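How to fix a laptop that does not wake up from sleep

First, check that the laptop is really sleeping and is not turned off. Press the power button one time and wait. If the light is blinking but the screen stays black, the problem is usually in the display driver.

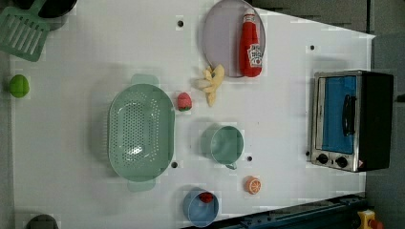 Open Device Manager, find the display adapter and choose "Update driver." Do the same for the chipset. While it installs, keep the laptop on a hard, flat surface, like the white tabletop with the toy strawberry and the colander — a bed or a pillow will block the fan. Then restart.

If it still stays black, turn off Fast Startup in the power options. On my Elard I had to do these steps 2 times.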